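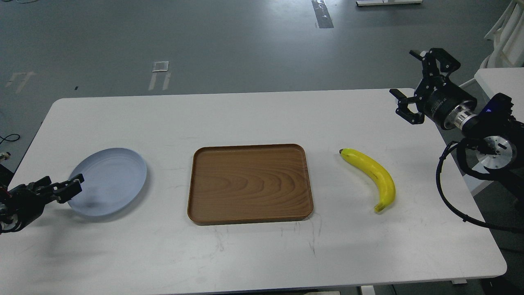
Notes for Saturday: Packing Lunch for a Kid Who Trades It Away

Start slow. Say hi, I'm Rochelle Halliday, I wrote the lunch column for the Stubbs neighborhood paper until it folded, and I've packed (I did the math last night, with wine) 2,940 school lunches. Wait for the groan. Parents always groan.

Then the Groretti story. My middle kid traded a very nice turkey wrap for half a bag of Groretti cheese puffs every day for a whole February, and I only found out when the other kid's mom thanked me for the wraps! Don't rush this one. Let them laugh, drink some water.

Main point, say it twice: kids eat what they can open, reach and finish in the time they get. At our school lunch is 25 minutes on paper, but then there's the line, the spilled milk, the kid who has to tell you about his tooth. So peel the orange. Loosen the lid. Cut the sandwich.

Fruit part. Bananas bruise, everybody knows it, and they make the whole bag smell like banana. I send them on days with no gym. Apples I slice and put back together with a rubber band, which my oldest thinks is embarrassing and my youngest thinks is magic.

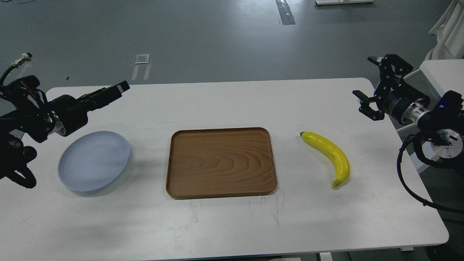
What do you do when everything comes home uneaten? I put it on the counter at 3:30 and call it snack. Half the time they eat the exact same food they "hated" at noon, and I keep my mouth shut about it.

Money slide. Last spring I kept receipts for one month, three kids, and it came to 84 dollars for lunch stuff only, no dinners. Somebody will say that's low. Tell them about the big tubs of yogurt and the five little jars I've been refilling forever. Somebody else will say it's high, and that's fine too, move along.

Do the after-school plate bit here if we're on time. I set out one thing they like, one thing they'll put up with, and I leave the room. Leaving the room is the hard part for me, I'm a hoverer.
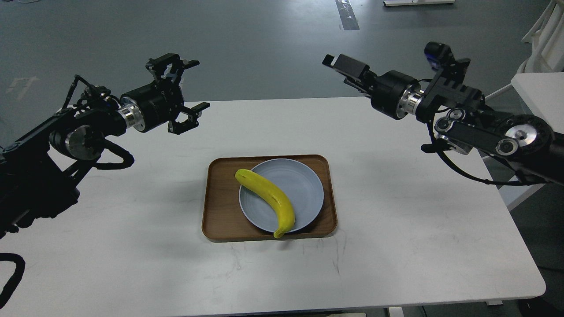

And the hovering is really where I went wrong with my oldest, so own up to it. I'd stand there saying "two more bites" like an auctioneer. She told me years later she used to hide crusts in the piano bench. (We found them. Oh, we found them.)

Finish with the sign-up sheet for the lunch swap, then questions. Leave time for the lady from Sandier Street who always has a good one about thermoses.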